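Dudadby Music Hall opens ticket exchange for its summer concert series

For release: April

Dudadby Music Hall will introduce a ticket exchange for its summer concert series, allowing ticket holders who can no longer attend to pass their seats to other listeners at the price they paid. The exchange opens together with the general sale later this month and covers every concert in the series, including the outdoor evenings in the hall's courtyard.

Under the current rules, a ticket bought for one concert can be returned only if the concert is canceled. Visitors have asked for a change for several seasons. Seats at popular concerts have been left unused while people on the waiting list were told that the house was full.

The exchange was built by Grirner, a software firm that already runs the hall's box office system. It will be part of the existing customer account, so visitors who bought tickets online in past seasons will not need to register again. Those who bought at the counter can ask the box office to add their tickets to an account at any time before the concert.

How the exchange works

A ticket holder signs in, selects the seat and offers it for exchange. The seat is then shown to people on the waiting list in the order in which they joined. When someone accepts it, the original ticket is voided and a new one is sent to the new holder by email. The first buyer receives the full ticket price back to the card used for the purchase, less a handling fee of $2. Buyers on the waiting list pay the printed price and no fee.

Seats can be offered until 3 p.m. on the day of the concert. After that, the ticket stays with the person who bought it. If a seat is offered and no one takes it, the original ticket remains valid and can still be used at the door. A seat can be withdrawn from the exchange as long as it has not been accepted.

Tickets cannot be offered above the price paid. Group bookings can be split, so a party that has lost one or two members can release those seats and keep the rest. Student and senior tickets can be exchanged as well, but the new holder must either qualify for the same discount or pay the difference when accepting the seat.

Season passes are handled separately. A pass holder may release the seat for a single concert and will receive credit toward the next season instead of a refund. The credit is calculated by dividing the price of the pass by the number of concerts it covers.

The summer series

This year's series has 15 concerts, from chamber music and choral evenings to a closing weekend of brass bands. The opening concert will be given by the Cruzado ensemble, which plays dance music for strings and hand percussion. The ensemble last appeared in Dudadby as part of the winter program, when it played in the small room upstairs. It will use the main stage this time, and the floor in front will be left clear for dancing.

Courtyard concerts will move indoors in case of rain. Because the main hall has fewer seats than the courtyard, sales for these evenings are limited to the indoor capacity — a change from last year, when some ticket holders had to stand in the side aisles.

Doors open one hour before each concert. The café will serve drinks and cold food until the start and again during intermission. Bags larger than a small backpack must be left at the coat check, which is free of charge.
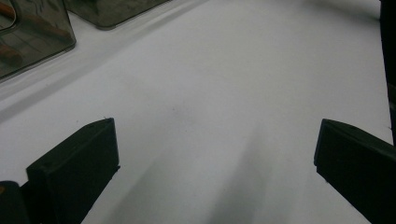
A white tabletop.

Visitors from out of town

The hall has renewed its arrangement with Zostel, a guesthouse a short walk from the main entrance. Concertgoers who show a valid ticket at check-in will receive a reduced room rate for the night of the concert. Rooms must be booked directly with the guesthouse. Guests who give up their ticket through the exchange should contact the guesthouse themselves, as room bookings are not changed or canceled automatically.

The last bus toward the train station leaves after the end of all evening concerts. Parking behind the hall is reserved for visitors with a disability permit and for performers. Other drivers are asked to use the public lot by the river.

Tickets and information

Tickets will be available through the hall's website and at the box office counter in the lobby. Waiting lists open as soon as a concert sells out, and joining one does not oblige anyone to buy. Full terms for the exchange will be posted on the website before sales begin, and printed copies will be kept at the counter.

Press tickets and recordings of the performing groups can be requested from the hall's press office. Requests for interviews with the musicians should reach the office before the week of the concert.

We use cookies to remember your settings and to measure visits to this site. By continuing to browse, you agree to our use of cookies. Accept | Manage settings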